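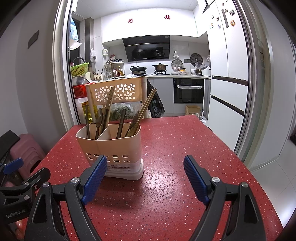

Stuscombe Site, Table Task Group
Minutes of the fault review meeting, October

Start: 2:10 p.m.
Present: task lead, hardware, data quality, site safety, Söderlund (by phone)
Apologies: Rakport integration

1. Minutes of the last meeting

Accepted with one correction. Under item 4, "left finger pad" should read "left finger linkage". The pad was not replaced.

2. Fault 402: left finger does not return to full open

Hardware reported. The hand-held gripper used for the cutlery task stopped short of full open on the left side during the morning block. The right finger opened normally. The operator noticed when a chopstick stayed against the left finger after release and was carried back over the table before it dropped. It landed on the table. No one was hurt and nothing was broken.

The operator closed and opened the gripper by hand, got full travel, and carried on. The fault came back in the next block. Work was stopped at that point and the gripper was tagged.

Bench findings so far:
Pivot screw at the base of the left finger was over-tightened. The thread lock was fresh, which matches the service entry from the previous week.
With the screw backed off to the value in the service sheet, the finger moved freely through 49 open-close cycles on the bench.
Linkage arms straight. No cracks found under the lamp.
Finger surfaces worn at the tip but within limits.

Hardware's view is that the screw was set by feel after the last service. The torque driver was out for calibration that week and the sheet has no entry in the torque column. Data quality asked whether the screw alone explains why the fault cleared after hand cycling. Hardware said it might, but would not sign off on that yet. Cause recorded as "probable". The item stays open.

3. Opening readout

Data quality reported that the Tedeo logger showed the gripper as fully open in both affected blocks. The readout follows the trigger position and takes nothing from the fingers, so a finger that hangs up does not show in the log. The automatic check passed every run.

Söderlund said the linkage supplied to the site has no sensor on the finger side and that one cannot be fitted without a new mount. They can quote for the mount. The task lead asked for the quote but did not want the work tied to it.

Agreed: a full-open check against the printed gauge at the start of each block, entered on the run sheet. If either finger falls short of the gauge line, the gripper is tagged and does not go back into use that day.

4. Knives in the cutlery task

Site safety raised this separately from the fault. The item released late was a chopstick. The same holder is used for the knife pick, and a late release there would carry a knife over the table edge toward the operator's legs. The current task sheet treats all the cutlery alike.

Hardware asked for the knife to be swapped for a blunt dummy of the same length. Data quality objected that the weight and finish would differ and the earlier runs would not compare. After discussion:
Knife picks are suspended until item 2 is closed.
Chopstick and spoon picks may go on with the spare gripper once it has passed the gauge check.
Closed shoes are required for all cutlery work, including setup and clearing.
The operator stops after the first late release. Clearing a sticking finger by hand and continuing is not allowed.

The dummy knife was left undecided.

5. Affected data

2 blocks are in question. Data quality has marked both as held. The runs before the first late release may be usable, but the left finger angle has to be checked by eye, run by run. Rakport will be told that this part of the delivery is late. Nothing is to be deleted.

6. Actions

Hardware: return the torque driver to the bench and check both pivot screws on every gripper on site. Before next meeting.
Hardware: repeat the bench test on the tagged gripper with the screw set tight again, to see if the fault can be reproduced.
Data quality: review the held blocks and add the gauge check to the run sheet.
Site safety: reissue the task sheet with the knife pick struck out.
Söderlund: quote and lead time for a mount with finger-side sensing.
Task lead: notify Rakport.

7. Other business

The spare gauge is missing from the drawer. A new one will be printed.

Closed 3:05 p.m. Next meeting in November, same room.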